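**Do you really write Jultden Dispatch alone?**

Mostly, yes! Aniela Kurek checks my translations (and my temper). I spent almost 11 years reporting on the ceasefire line near Zodville before I started this newsletter.

**Can I send food or medicine to displaced families?**

Please ask Wosley first, they run the depot and keep the current list.

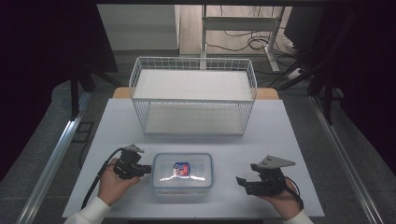
Crossings close without warning, so parcels can sit for days. I'd pack small things in something like that clear plastic food storage container, and put the contents list inside, in both languages.

**Why no names of soldiers?**

Their families still live there. I've said no to 10 editors on this and I'll keep saying no.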